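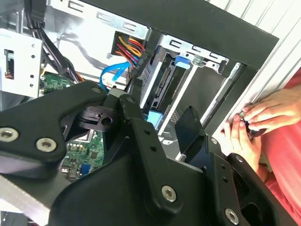
What do you get to see at the Cotedus open day?

Robots taking apart old desktop computers, mostly. There are other cells in the building, but the computer teardown line is the one they give the most time to, and it's the one I went for.

4 min read

1/ I signed up in July for the afternoon group. Cotedus runs the visits at its Seixas site, which is a low building behind a tile warehouse. Parking is on the far side, so allow a few extra minutes. You sign in, get safety glasses and a visitor badge, and leave your bag in a locker.

2/ The tour starts with a short talk in the canteen. The main point was that desktop towers are awkward to recycle well. Shredding is quick, but a lot of useful material ends up mixed together. Taking them apart by hand gives cleaner piles and costs more. They want the robot to do part of the hand work.

3/ Part of it, for now. The staff were clear on this. A person still works at the tower alongside the gripper, and the two of them share the job. I had expected a closed cage with a robot going at full speed. It's slower than that, and you can stand fairly close behind the yellow line.

4/ The gripper is bigger than I thought it would be. Black plates, silver hex bolts, and a flat finger that goes in toward the drive bay. When it's inside the case there isn't much room left for anything else. Somebody in our group asked if a smaller one would do better. They have a smaller one. It couldn't hold on to the heavier drives.

5/ Cables are the hard part. A power supply sends out a thick bunch of wires, then you have flat data cables looping across to the board, and they never sit the same way twice. A person moves a cable aside without thinking about it. The software has to find the cable first and decide if it's in the way.

6/ The drive cage is easier. Many cases have colored plastic tabs you press to let the drive go, and the tabs show up well on camera. The engineer said blue tabs on a gray cage are close to ideal. Black tabs on a black cage gave them weeks of trouble.

7/ The planning software is called Gollus. It has a list of 1128 case layouts so far, and it tries to match whatever is on the bench to one of them. If there's no match it stops and asks the operator. We saw it ask twice. The operator tapped a spot on the screen and it carried on.

8/ I asked about old screws with worn heads. Those go to a person. There's a bin for cases the robot gives up on, and it had 9 towers in it when we walked by.

9/ Someone asked about jobs, as someone always should. The answer was that five people work the line now and five worked it before the robot came in. They said the hope is to put more towers through with the same crew. I can't check that from a tour, so take it as what we were told.

10/ Noise: less than I expected. There's a compressor in the corner and you hear that more than the arm. You can hold a normal conversation. My group was small enough that everyone got a turn at the front.

11/ The second stop was Adeck, a sorting table for loose boards and drives that come off the line. It wasn't running during our slot because a belt was being changed. We got to look at the trays and ask questions. I'd go back to see that one moving.

12/ You can bring your own tower. I didn't know this. A man in my group had one under his arm and they put it in the queue. They give you a form about the data on the drive. Read it before you sign – the drive gets destroyed and you don't get it back.

13/ Practical stuff. The tour is 40 minutes, plus the talk. Closed shoes, no sandals. Kids are fine if they're with an adult. Photos are allowed in the teardown area, but not in the room with the server racks. There's coffee in the canteen and a vending machine that takes cards only.

14/ Worth the trip if you've ever opened up a computer and wondered where it goes afterward. If you want fast robots and big movements, you may find it slow. I liked being able to see where it hesitated – most demos I've been to keep that part out of view.

15/ They said the next round of visits will be posted on the Cotedus site once the sorting table is running again. Sign-up is free. I'll add the link under this post when it's live.

Contact | © Cotedus Visitor Notes | Back to top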